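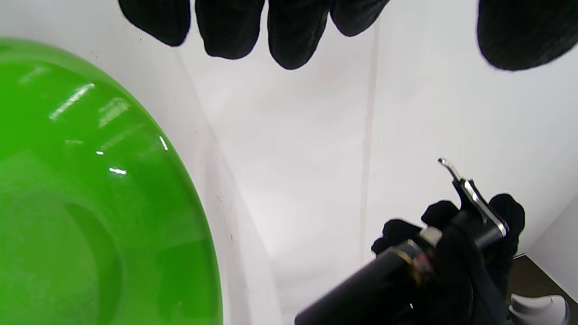
The hand that was in two places

The fault at Drevside made no noise. Nothing fell and nothing burned. For most of October the small team there recorded gripper movements for Huerta, the arm which Prultley wants to sell to laboratories, and every evening the files looked correct.

Then the arm repeated one of them. It went down to a bowl, stopped for a moment, and closed its jaws 51 millimetres to the left, on the table. The second attempt bent a jaw. At the third, somebody pressed the emergency stop.

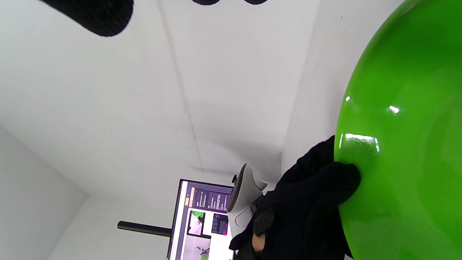 A white VR controller in a gloved hand, with charts and small image panels on the monitor.

The team first suspected the motors, and lost 7 days in testing them. The motors were healthy. The error was in the recordings, made by people with tools in their hands. When the tracking lost the tool for an instant, the software, called Fledier, filled the gap with a guess and gave no warning. A plain white background offered it very little to hold on to, and a shiny bowl offered it reflections that moved with the camera.

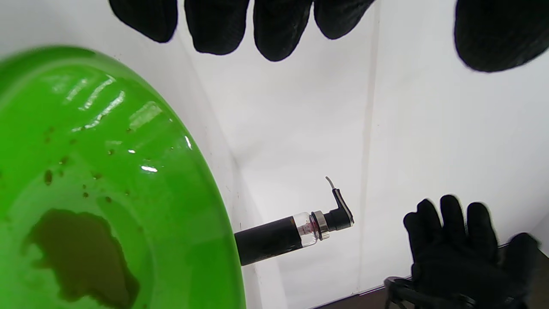

Of 3000 recordings, 300 contained such a guess. All of them have now been removed. Fledier today stops at the first lost position and shows a red line, and the operator must begin again. This makes the work slower, and some operators complain about it.

Prultley has also lowered the speed of the arm near the table. The bent jaw is kept on a shelf above the test bench.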